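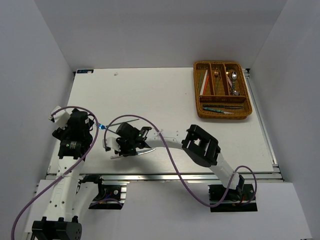
Why does our label printer go offline every time it has been left alone for a while?

The printer was being handed a different network address each time it woke up, and the stock program kept sending jobs to the old one. Reserve a fixed address for it in the router, then remove the printer from the stock program and add it again using that address.

Lumus label printer dropping off the network
Status: solved, left open for one follow-up
Opened by: Sheyla Marulanda
Helping: Fasil Yilma (Berna support), Abelardo Huanca

I've put the short version at the top so that whoever has this next can skip my ramblings. The rest is the log as I kept it, tidied up a bit, with the rude words taken out.

What we've got

A Lumus label printer, the squat desktop one, on wifi. It lives on the shelf by the packing bench. The stock program is Berna, running on the office PC (wired) and on Marleny's laptop (wifi). The router is a Flalia, and it was swapped for a newer Flalia in May when we changed broadband. Remember the router, I certainly didn't.

We hire out tableware, so pretty much everything that leaves here goes in a crate with a label on it. No labels means handwritten labels, and Marleny's sevens look like ones, and then a wedding gets the wrong crates.

What it does

Works beautifully first thing if you switch it off and on. Prints all morning as long as you keep it busy. Leave it over lunch, come back, press print in Berna, and nothing. Berna says "Printer offline", the printer itself has a nice steady green light and looks terribly pleased with itself. Switch it off and on again, sometimes it comes back, sometimes it doesn't. The "sometimes" was what drove me round the bend.

First go, 9.40

Turned it off at the wall, waited a minute, turned it on. Printed a test label from the button on the front, which came out fine, so the ribbon, the roll and the print head are all OK. Please don't take the print head out and clean it, I did that twice last month and it made no difference to anything except my fingers.

Printed from Berna. Fine. Went off feeling clever.

1.15

Offline again. Marleny said it had been fine until she stopped for a sandwich. She'd also pressed print a few times "to wake it up". I had a look in the queue on the office PC and there were 279 jobs sitting in it. Some of those must have been weeks old, I think every time it failed we just pressed the button again and then again a bit harder.

Cleared the queue. If you've never done this: right-click the printer, open the queue, select everything, delete. A few of them got stuck on "Deleting" and wouldn't budge, so I had to stop the print spooler in Services, empty the spool folder and start the spooler again. Restarting the PC might well have done the same job but Shakuntala was halfway through the invoices on it and I valued my life.

With the queue empty, still offline. So the queue was a mess but it wasn't the cause.

1.50, the wrong tree

I decided it was sleep mode. The Lumus has a power saving setting and it seemed so obvious! Held down the feed button until it printed its settings, found the sleep timer was set to 27 minutes, and got very excited, that being more or less the length of a lunch. Went into the setup page and turned sleep off altogether.

It printed. I told everyone it was fixed. Marleny made me a tea.

The following morning it was offline before I'd got my coat off. So sleep off, printer awake all night, and still no good. I've left sleep switched off for the time being, and I'll come back to that at the end.

Things I then tried that did nothing at all, listed so you needn't:

Reinstalling the printer driver on the office PC
Reinstalling it again from a different download
Moving the printer to the other end of the shelf, nearer the door
Updating Berna (we were one version behind, and the update moved the Reprint button, thank you very much)
Switching the firewall off for five minutes with my eyes shut
A new power lead

Wrote to Berna support, got Fasil

I raised a ticket through the Help menu and fully expected to be told to turn it off and on. Fasil Yilma picked it up and to be fair his first question was a better one than any of mine. I'll paste it.

"Hi Sheyla, thanks for the detail. When it's showing offline, could you print the settings label from the printer itself and tell me the IP address on it? Then in Berna go to Devices, Printers, Edit, and tell me the address in the Host box. I'd like to know if they match."

They did not match! The printer's own label said its address ended in 74. Berna had it down as ending in 27. I sent him a photo of the two side by side and he came back within the hour.

"That's it, I think. Berna doesn't search for the printer each time, it just sends to whatever address you gave it at setup. Your router has moved the printer to a new address. Have you changed anything on the network recently?"

And that was when I remembered the new router. I did feel a bit of a lemon. In my defence the printer carried on working for a good while after the swap, so I'd never put the two together. Fasil's explanation, in my words: the router lends addresses out for a set time, and when the time is up a device asks to keep its old one. Usually it's allowed to. If it has lost the connection for a bit and something else has nabbed the address meanwhile, it gets given another. The old router had a long lending time and the new one came set to a very short one, so ours were being shuffled about far more than they used to be.

Which explains why turning it off and on worked only sometimes. If the old address happened to be free, it got it back. If Marleny's phone had it, hard luck.

I still wanted to know what was on the 27 address while the printer was on 74, purely out of nosiness. Looked in the router's device list and it was the tablet we use for stocktakes. So for weeks we've been posting crate labels to a tablet, which must have been bewildered.

The fix, with Abelardo on the phone

Fasil was clear that the router wasn't his to support, fair enough, so I rang Abelardo Huanca, who set up the network at Mamo (the café next door, we share the building's broadband cupboard but not the broadband). He talked me through it while I crouched next to the coats.

1. Open the router's page in a browser. The address and password are on the sticker underneath. Ours had the sticker facing the wall and was screwed down, so I had to do it with a hand mirror. I've now written the login in the blue book.

2. Go to Home Network, then Connected Devices. Find the printer. It doesn't say "Lumus", it comes up as a string of letters and numbers, so match it against the MAC address on the settings label.

3. Click it, and tick "Always use this address". You can type in the address you want. I wanted to give it back its old one, but the tablet was on it, and Abelardo said not to fight over it and just keep 74. So 74 it is.

4. Save, and wait. The Flalia takes ages to save and looks as though it's crashed. It hasn't. I pressed save again and it logged me out, so I had to do step 2 over.

5. Turn the printer off, count to ten, turn it on. Print another settings label and check it still says 74.

6. In Berna, on EACH computer, go to Devices, Printers, remove the old entry and add it again with the new address. Editing the Host box ought to be enough, but on the laptop it kept going back to the old number after a restart. Removing and adding stuck. Fasil says that's a known bug and there's a fix coming, he didn't say when.

I forgot the laptop the first time round, so there was a lovely half hour when it was fixed for me and broken for Marleny and we were both quite sure the other one was wrong.

Afterwards

Printed a batch of labels straight off, no trouble. Left it alone over lunch on purpose and stood over it like it was a soufflé. Printed. Left it overnight, came in, printed. Pulled the plug on the router and put it back, waited for everything to reconnect, printed. I then asked Shakuntala Pathak to print something without telling her why, on the grounds that things always break for her, and it printed for her too.

It's been nearly three weeks now with no "Printer offline" from either machine.

A few questions that came up here, for completeness

Shakuntala asked if we ought to do the same for the office printer, the big one. It's on a cable but it still borrows its address from the router like anything else, so I've reserved one for that as well. Took two minutes once I knew where the page was.

Marleny asked if she could have her phone reserved. She can't think why she'd want it, she just liked the sound of it. I've said no.

Fasil asked whether we could plug the Lumus in with a network cable. It does have the socket on the back, but there's no cable run to the packing bench and I'm not having one trailing across where people carry crates. If we ever move the bench I'll look at it again.

Still to do

Turn sleep mode back on and see if it behaves. I expect it will, but I want a quiet week for it and we haven't got one. I've asked Fasil to keep the ticket open until then, he's fine with that.

Stick the settings label inside the lid of the printer so the address is there when someone needs it.

If it happens again before I've done either of those, print the settings label first and compare it with the Host box in Berna. If both say 74 then it's a new problem, and you can come and find me.

Sheyla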